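Killura: Datensatz zur Ausgabe und Rückgabe von Tragetaschen im Einzelhandel

Kurzbeschreibung

Killura enthält anonymisierte Angaben aus Haushaltsbefragungen zum Umgang mit leichten Kunststofftragetaschen. Erfasst wurden Bezug, Weiterverwendung im Haushalt und Entsorgungsweg. Die Erhebung fand in den Gemeinden Hedport und Trarport statt. Herausgeber ist die Arbeitsstelle Slaoui.

Umfang

Hedport: 113 Haushalte
Trarport: 174 Haushalte
Variablen je Haushalt: 15

Dateien

haushalte.csv: eine Zeile je Haushalt, Trennzeichen Semikolon, Zeichenkodierung UTF-8
codebuch.txt: Variablennamen, Ausprägungen und Filterführung
aenderungen.txt: Korrekturen gegenüber der Vorversion

Fehlende Werte sind mit -9 kodiert, verweigerte Angaben mit -8. Die Variable entsorgung_weg lässt Mehrfachnennungen zu und ist vor der Auswertung aufzulösen.

Abgrenzung des Gegenstands

Als Tragetasche gilt jede Kunststofftasche mit Griffen, unabhängig von Farbe und Aufdruck. Beutel ohne Griffe, etwa für Obst und Gemüse, wurden gesondert abgefragt und sind in dieser Fassung nicht enthalten.
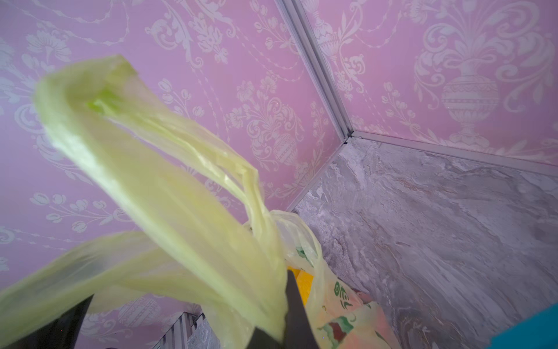
Durchscheinende Tragetasche mit Griffschlaufen, in beiden Aufnahmen zerknittert
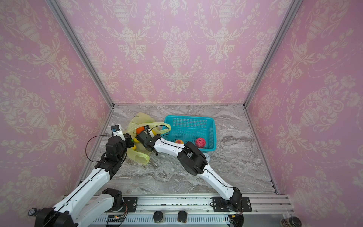

Karlijn Cuypers merkte zur Vorversion an, die Kategorie „Weiterverwendung als Müllbeutel“ vermische zwei Vorgänge, nämlich die Nutzung im Haushalt und den Entsorgungsweg; wer beides getrennt auswerten wolle, komme mit einer einzigen Variable nicht aus. Die Kategorie wurde daraufhin geteilt (nutzung_haushalt, entsorgung_weg).

Einschränkungen

Die Angaben beruhen auf Selbstauskunft. Haushalte ohne eigenen Stellplatz für Wertstofftonnen sind unterrepräsentiert. Ein Gewichtungsfaktor liegt nur für Trarport vor. Die Befragung im Dezember fiel in eine Zeit erhöhter Einkaufstätigkeit; Hochrechnungen auf das Gesamtjahr sind nicht zulässig.

Nutzung

Die Daten stehen für nichtkommerzielle Forschung und Lehre zur Verfügung. Bei Veröffentlichungen sind der Name des Datensatzes und die verwendete Fassung anzugeben. Versuche, einzelne Haushalte zu identifizieren, sind untersagt.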